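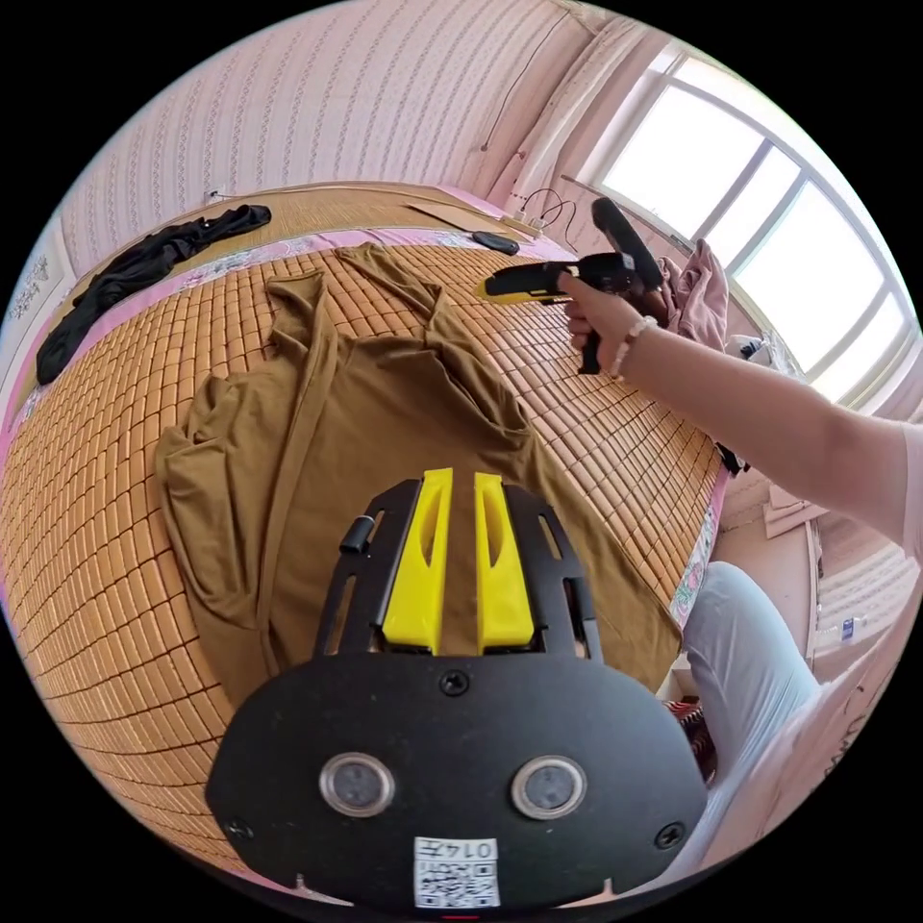
How do I know both grippers are on the same clock before I start labelling?

Open the Sessions tab in Imine and look at the offset column. Any pair of recordings that belong together should read 2 ms or less, and if they don't, run Align again before you touch anything else.

March 30, 2026
Set-up notes by the Imine tools desk, Ulville

4. Getting a two-handed session ready for the planner

I'm assuming you've already installed Imine and done the lens calibration in section 3. If you skipped it, go back, please! Everything below leans on it, and you'll only end up swearing at me.

4.1 Importing

1. Make a new session and drag in both recordings, one per gripper.
2. Imine reads the sticker number on each mount and suggests a name. Check it. An upside-down label usually gets read properly, but I've had a few come through blank, and then you have to type the number in yourself.
3. Set each recording to Left or Right by hand. There is an auto-guess button and I don't trust it.
4. Press Align and leave it alone until the bar goes green.

Note: the January build saved alignment in a separate file. The present one doesn't, so old sessions need importing from scratch (sorry).

4.2 Masking the mount

The mask tells the tracker which bits of the view belong to the tool and never move with the world. Get this wrong and the tracker will happily decide that the room is moving and your gripper is standing still.

1. Open Mask and pick the Taipe outline for your mount.
2. Drag it until it covers the plate, the side arms and any knobs.
3. Leave the fingers out. They get their own layer in 4.3.
4. Save, then scrub through the whole recording and watch the edges.
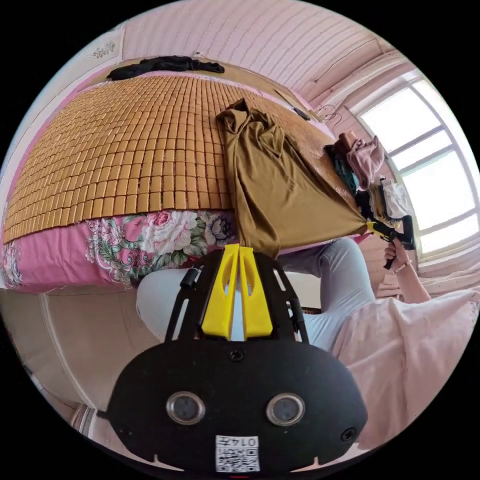
Cloth is where the tracker needs most help from you, and the default settings were written for cups and boxes. Switch the object type to Soft before you run it. I also turn off Surface Lock for this sort of work, because a neat grid like the blocks of that bed mat gives the tracker hundreds of near-identical corners and it can slip along by one row without telling you. Where a corner of the garment is pinched in the other gripper's jaws, as it is with the olive-brown one, put a Hold marker on the pinch point by hand. The planner works out the pull direction from there, and a marker a centimetre off will give you a very odd fold.

4.3 Finger layer and grasp labels

1. Click once on each fingertip in the first clear view.
2. Set Max Features to 878. The slider won't land on it, so type it in.
3. Run Track Fingers.
4. Go through the grasp list and accept, move or bin each one.

Caution: binning a grasp also deletes its Hold marker, and there is no undo for that yet. Save a copy first. I lost most of an afternoon to this.

If the list looks far too long, the grasp threshold is probably too low. I start at 125 and nudge it upwards until the flickery ones go away. Thin fabric needs a bit less, thick jumpers a bit more, and you do get a feel for it after a few sessions. 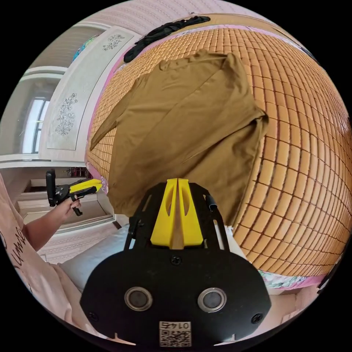
Once you're happy with the list, lock it with the padlock button so a later re-run can't shuffle the order. You can still edit single entries after that, you just have to double-click them.

4.4 Sending it to the planner

1. Start the Brilau planner and wait for it to say Ready.
2. In Imine, choose Send and leave the port at 3092.
3. Tick Both Hands. If you forget, it plans for the left one only and won't complain.
4. Play the preview at half speed before you export.

Note: a red path in the preview means the two hands come too close together. Check the Left and Right settings from 4.1 first, as swapped hands are the usual culprit. If they're fine, raise Hand Spacing one step and send it again.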